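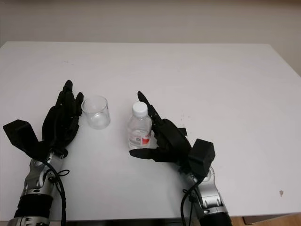

Figure 4.1 A clear glass tumbler and a bottle on a white tabletop.

Chapter 4
Measuring Volume and Capacity

Pouring a drink calls for an estimate. You judge how much the glass will hold, and you stop before it reaches the rim. In this chapter you will replace that judgement with measurement, using millilitres and litres.

Capacity is the greatest amount a container can hold. Volume is the amount of space something takes up. A tumbler with a capacity of 300 mL may hold only 40 mL of water — the capacity stays the same, whatever is poured in. A thick base adds to the height of a glass but not to its capacity.

Before you begin
Find a drinking glass at home and estimate its capacity. Check your estimate with a measuring jug. How many times could you fill the glass from a 600 mL bottle? Record your working, then turn to Section 4.1, The Brineck Water Survey.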